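7 Wäsche aus der Maschine holen

Dieses Kapitel beschreibt das Ausräumen einer Frontladermaschine mit dem Programmpaket Vamalus. Das Einräumen wird in Kapitel 6 behandelt, das Falten in Kapitel 9. Kapitel 9 ist kurz.

Wer vorher wissen möchte, ob sich das Ganze lohnt: Ein geübter Mensch räumt die Trommel schneller aus, als Sie dieses Kapitel lesen. Wer trotzdem weiterliest, gehört zur Zielgruppe.

7.1 Voraussetzungen

Die Grundkalibrierung nach Kapitel 3 ist abgeschlossen, und zwar in dem Raum, in dem gearbeitet wird. Eine Kalibrierung aus dem Nebenzimmer gilt nicht, auch wenn die Oberfläche sie ohne Murren lädt.

Der Boden vor der Maschine ist eben und trocken. Teppichvorleger bitte entfernen.

Vor der Trommelöffnung bleiben mindestens 1295 mm Standfläche frei. Der Wert stammt aus der Werkstatt von Stultia und enthält bereits die Reserve für den Schritt rückwärts, den Vamalus gern macht, wenn es nicht weiterweiß.

Die Maschine ist ausgeschaltet. Vamalus erkennt ein laufendes Programm nicht am Geräusch. Es erkennt überhaupt nichts am Geräusch.

VORSICHT
Not-Halt vor dem ersten Lauf prüfen. Während des Betriebs bleibt eine Person in Reichweite des Tasters. Die Person darf sitzen, aber nicht schlafen.

7.2 Tür und Auffangbehälter

1. Tür der Maschine von Hand vollständig öffnen. Halb offene Türen werden von der Bahnplanung als Wand behandelt, mit den entsprechenden Folgen für die Tür.

2. Korb oder Wanne vor die Maschine auf den Boden stellen. Heller Kunststoff ist zulässig, durchsichtiger nicht.

3. Im Menü »Ablage« die Funktion »Behälter suchen« starten und warten, bis der Rand grün umfahren ist. Bleibt er gelb, Behälter eine Handbreit verschieben und wiederholen.

4. Einen Probegriff mit einem einzelnen Stück ausführen. Socken eignen sich gut. Sie sind klein genug, um zu misslingen, und billig genug, dass es niemanden kränkt.

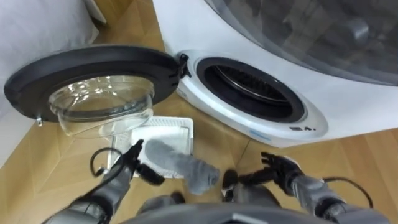

Abb. 7-1: Socke in der linken Hand über der weißen Ablage, rechte Hand geöffnet. Blick von oben auf die Trommelöffnung.

HINWEIS
Die freie Hand bleibt in der Werkseinstellung offen und wartet. Dass sie dabei hilfsbereit wirkt, ist eine Deutung des Betrachters. Beidhändiges Greifen wird unter »Arme / Kopplung« aktiviert und ist bei Kleinteilen nicht zu empfehlen, weil beide Hände dann dieselbe Socke wollen.

7.3 Greifparameter

Die Voreinstellungen gelten für Baumwolle. Für alles andere passen Sie zwei Werte an:

Schließzeit: 500 ms. Bei glatten Stoffen auf 1000 ms erhöhen. Längere Zeiten lassen sich eingeben, bringen aber nur der Aufsichtsperson etwas, nämlich Zeit für Kaffee.

Greifversuche je Stück: 6. Danach meldet das System »Trommel leer«. Diese Meldung gibt den Stand der Überzeugung wieder. Bitte mit der Hand nachfühlen, besonders oben hinter der Dichtung, wo sich einzelne Socken erfahrungsgemäß zur Ruhe setzen.

Profile für Bettwäsche liefert Akbulut als Zusatzpaket. Spannbettlaken sind darin ausdrücklich ausgenommen. Ilham Ngau aus unserer Anwendungstechnik hat einen Sonntag lang versucht, diese Ausnahme zu streichen, und sie am Abend fett setzen lassen.

7.4 Kabel und Standposition

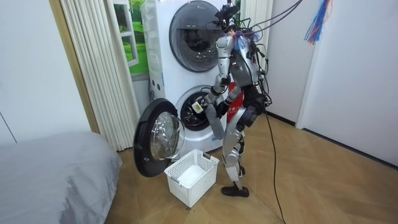 Die meisten Abbrüche beim Ausräumen haben mit dem Greifen wenig zu tun. Sie beginnen bei den Füßen. Stellen Sie den Roboter leicht vorgebeugt vor die untere Trommel, die Knie etwas gebeugt, einen Fuß vor dem anderen, und prüfen Sie dann den Verlauf jeder Leitung von Hand. Ein Kabel, das wie hier von der Hüfte herabhängt und quer über das Parkett läuft, muss bei jedem Schritt mitgedacht werden, und zwar von Ihnen. Die Bahnplanung kennt den Korb, die Tür und den eigenen Arm, das eigene Kabel kennt sie bis zur nächsten Version nicht. Diese war für Juli angekündigt. Welcher Juli gemeint war, klären wir derzeit mit Vamon.

VORSICHT
Leitungen niemals mit dem Fuß zur Seite schieben, solange die Antriebe unter Spannung stehen. Erst »Pause« drücken, dann bücken.

7.5 Serienlauf

1. »Ausräumen / Serie« wählen.

2. Ablagehöhe kontrollieren. Der Stoff soll über dem Rand hängen, bevor die Hand öffnet. Wird zu früh geöffnet, liegt die Wäsche neben dem Korb und gilt im Protokoll trotzdem als abgelegt.

3. Start bestätigen und zurücktreten.

4. Die ersten Stücke beobachten. Verhakt sich ein Stück an der Tür, »Pause« drücken, Stück lösen, »Fortsetzen« wählen. Bitte nicht an der anderen Seite des Stoffes ziehen. Der Roboter fasst das als Last auf und gewinnt.

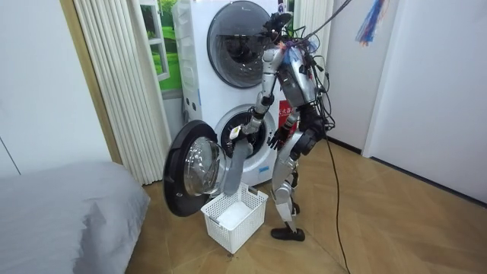
Abb. 7-2: Graues Wäschestück am ausgestreckten rechten Arm, Wäschekorb vor der geöffneten unteren Tür.

5. Nach der Meldung »Trommel leer« von Hand prüfen, siehe 7.3.

6. Protokoll sichern. Das Feld »Eingriffe« bitte ehrlich ausfüllen. Auch ein kleiner Schubs am Korb ist ein Eingriff.

7.6 Störungen

Hand schließt, hält aber nichts: Schließzeit erhöhen, Beleuchtung prüfen.

Hand hält etwas, öffnet nicht: Grundstellung anfahren. Hilft das nicht, Not-Halt, dann Finger einzeln nach Kapitel 4 lösen.

Roboter steht still und zeigt keinen Fehler: Er rechnet. Nach zwei Minuten darf man annehmen, dass er nicht mehr rechnet.

Gegenstand wird nicht als Wäsche erkannt: Entweder fehlt das Profil, oder es ist keine Wäsche. Beides kommt vor.

7.7 Zur Einordnung

Wir werden oft gefragt, ob Vamalus den Haushalt übernehmen kann. Vicente Saavedra, von dem die Greifroutine stammt, trägt seine Wäsche weiterhin selbst in den Keller. Eine einzelne Socke aus einer offenen Trommel in einen bereitgestellten Korb zu befördern, gehört zum freigegebenen Funktionsumfang. Der Haushalt als solcher gehört nicht dazu. Anfragen zum Bügeln beantworten wir gern, sobald jemand die Haftungsfrage geklärt hat.

Weiter mit Kapitel 8, Reinigung der Fingerkuppen.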